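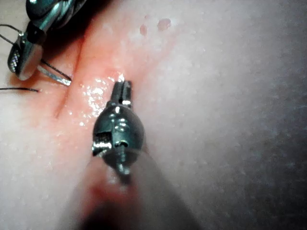
Can a robot learn to sew up a cut just by watching people do it? Partly, and the part it learns is smaller and stranger than the headlines want it to be.

Last updated 2022-12-26

I've spent most of this year arguing with Themba Nkuna over this, usually over bad coffee, and he told me to write it down so he could stop hearing it. So here goes!

Our group works on imitation learning for suturing. You have people drive the instruments by hand, you record what the cameras see and what the joints do, and you train a policy to produce the next little motion from the current view. We call our version Fluluris (Ngan-ling Peng picked the name and won't say where she got it). The training set is 3184 demonstrations of single steps: pick up the needle, place it, drive it, pull the thread through, hand it over. We tested on 282 fresh attempts that the policy had never seen anything like, or as close to that as we could manage.

And what does everyone ask me at parties? The success rate. One number, please, and can it beat a surgeon. I've come to really dislike that question. A success rate on "needle driving" tells you the needle went in one side and came out the other. It doesn't tell you how hard the tissue got tugged on the way, or whether the bite was so shallow that the stitch would tear out if you breathed on it. Our scoring sheet for the first half of the project had a box for done and a box for not done. I designed that sheet. I take the blame for it.

Mpho Mofokeng was the one who got us out of that hole. She went back through 1032 of the demonstrations and wrote down the worst moment in each, in plain words. Slack thread caught on the other tool. Needle rotated in the jaws. Pulled up when it should have pulled along. It took her most of January and she was not cheerful company, but I think those notes are the best thing the project has produced — better than the policy, and I say that as one of the people who trained the policy. 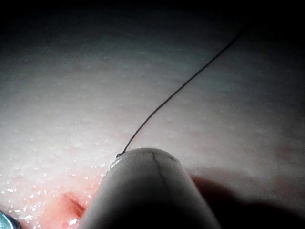
Thread was all over those notes, by the way. I used to think the needle was the hard part, what with it being sharp and curved and easy to lose your grip on. But a needle keeps its shape. Thread goes wherever it likes, it's thin enough to vanish into a dark background, and a loop that looks harmless from one side can be wrapped around something on the other. People deal with this by fidgeting. They'll give a tiny pull, look, and pull again. For ages we were trimming those fidgets out of the data as wasted motion, and then wondering why the policy never checked on its thread. Oh dear.

When Idrisa Mfinanga put the fidgets back in, the policy got slower and the notes got shorter. On the old sheet, with its two boxes, you could barely see any change. If we'd stuck with the old sheet we would've thrown the slower version out!

Now, Marthinus Magagula disagrees with me on nearly all of this, and he's no fool. His point is that you need one number so that different labs can compare, and that a pile of handwritten gripes from Duvandale can't be compared with anything. The Jerkadov benchmark reports one number and people do build on it. Fair enough. I'd still trade it for forty clips of failures with an honest sentence under each. (He says 40 clips is an anecdote. I say it depends on the clips.)

There's also the pad problem. Practice tissue is kind to you. It stays where you put it, it doesn't breathe, and every pad comes out of the packet behaving much like the last one. I get nervous when a talk slides from "worked on a pad" to "ready for patients" in the space of one sentence, and I've heard it done twice this year with a straight face. My own feeling is that the useful near-term thing is dull: a tool that hands over the needle neatly while a person does the thinking. I'd be proud to have worked on that.

We're reworking the scoring with the Fourie people next, and Ngan-ling wants tissue tug measured properly before we train anything else. I wanted to train first. She's winning, and I've already started clearing my desk for the force sensors.

Contact | © 2022 Fluluris project notes, Duvandale | Back to top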